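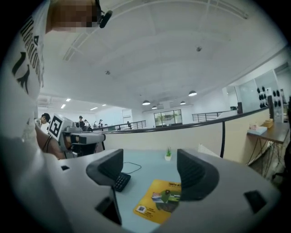

Figure 8.1 A white T-shirt with large black lettering running down the front.

We use cookies to remember your place in the book. Accept | Settings

October 2026
By the Wument Press textile editors

Chapter 8
Knit Fabrics and Printing

Most of the cloth in the earlier chapters was woven, with two sets of yarn crossing at right angles. A knit is made of loops. Each row of loops is pulled through the row before it, and the cloth stretches when the loops change shape. Jersey, the usual fabric for T-shirts, is the simplest knit made in quantity.

Stretch matters to the printer. Ink that dries stiff will crack when the loops open, and large solid letters crack sooner than thin ones. The mill at Wiveck, which we follow through this chapter, tests each new ink on 30 swatches before it goes to the presses. Almost 276 inks had been tested there by April.

We begin with yarn and loop structure, then turn to jersey, rib and interlock. The second half covers screen printing, heat transfer and dyes. The Ferraro stretch test is explained at the end, with a worked table for the Rumska cotton samples.

Before reading on, find a T-shirt and pull it gently, first across and then lengthwise. Note which way it gives more.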